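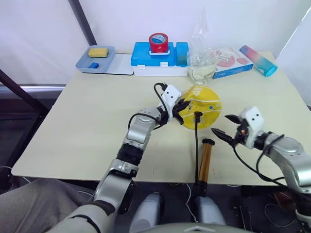 Two robot arms at a beige table, the left one holding a yellow disc.

Bundidum: daily gamma camera uniformity readings

Version 2, last touched 17 Aug 2025

Hi, and thanks for looking at my pile of spreadsheets. Bundidum is a set of daily quality control readings from two gamma cameras in the nuclear medicine department at Grakcombe. If you've ever worked in one of these departments you know the drill: first thing in the morning, before any patients, somebody puts a flat cobalt-57 source on the detector, collects a flood image, and writes down how even it looks. The numbers go in a binder or a folder and mostly stay there. I got tired of that, so I typed them all up.

There are no patient data in here at all. No scans of people, no names, no appointment times. If you find anything that looks like it, please tell me right away.

What's in the folder

readings.csv has one row per detector per morning. This is the one you want.
events.csv has 29 rows, one for each service visit, recalibration or part swap.
sources.csv lists the cobalt sheets, with the date each one came into use.
notes.txt is what people scribbled in the margins, retyped with the swearing taken out.

Columns in readings.csv

day: the number of days since the log started. I went with day counts so that nobody has to fight over date formats.
camera: idel or buthelezi. Idel is the older one, in the back room, and Buthelezi is the newer one by the door. Both have two heads.
head: 1 or 2.
iu_ufov: integral uniformity over the useful field of view, in percent.
du_ufov: differential uniformity over the same area, in percent.
iu_cfov and du_cfov: same again for the central field of view.
counts_k: total counts in the flood, in thousands.
source_id: matches sources.csv.
flag: blank, "repeat" or "fail". A repeat means the first try looked off and the flood was done again. Both tries are kept, in the order they were taken.

Lower uniformity numbers are better. I know that sounds backwards (it trips up every new student), but they measure the spread between the hottest and coldest pixels, so zero would be a perfectly flat image.

Things that will bite you

The stretch in July is thin. Idel was down waiting on a photomultiplier tube, and 13 mornings have no reading for head 2. I left the gaps empty. Please don't fill them with zeros, or your plots will show the best camera performance in history.

Cobalt-57 decays with a half-life of a bit under nine months, so the same flood takes longer and longer as a sheet ages. We stop on counts and not on time, which means you won't see the decay in counts_k. Acquisition time would have been nice to have. We didn't write it down. Sorry!

Brand new sheets can carry traces of other cobalt isotopes that give off higher-energy gammas, and those can make a perfectly healthy detector look bad for a while. Check source_id before you blame the camera. I spent a whole weekend chasing a "fault" in Buthelezi that was just a fresh sheet sitting too close to the head.

Early readings were rounded to one decimal place and later ones to two. The switch is marked in notes.txt.

Some handwriting beat me. Where I couldn't tell a 1 from a 7 I left the cell blank and put a line in the notes — there weren't many.

What it's good for

Drift charts, control limits, teaching, arguing about when to call the service engineer. Thabiso Hlongwane tried a simple moving-range chart on it and it picked up the Idel tube problem before our fixed limit did, which made for a lively lunch. His script is in the extras folder and runs in a few seconds on an old laptop.

I wouldn't train anything serious on this. It's two cameras in one building, looked after by the same handful of people, and there are only a few real failures. Don't use it to set limits for your own department either. Your physicist will have opinions.

Getting started

Unzip it, open readings.csv in whatever you like, and plot iu_ufov against day, split by camera and head. I'd look at that before doing any math. The first 200 rows are also saved separately as sample.csv if you only want a quick peek.

Fixes and questions

Open an issue with the day, camera and head, and I'll pull the paper sheet and check. I usually get to these on Friday afternoons. Share the data freely, credit Bundidum, and if you make a nice chart, send it over so I can stick it on the hot lab door.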